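Dubey two-arm bench unit

Moves tins and drinks cans on a clear, level worktop. Supplied by Trolesden with a simulator, so a job can be tried before anything is bolted down. 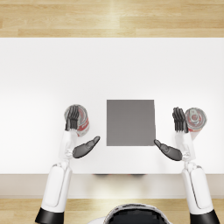

It will not yet wash up, fold clothes or put shopping away. Soft bags still need a person. Rainer Harms can advise on what is worth trying.

Simulator licence: 2 seats
Order code: 697
Updated 10 Jan 2019
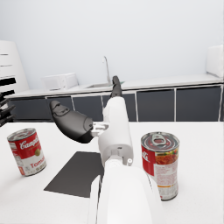 Simulated kitchen with two Campbell's soup cans and a grey mat.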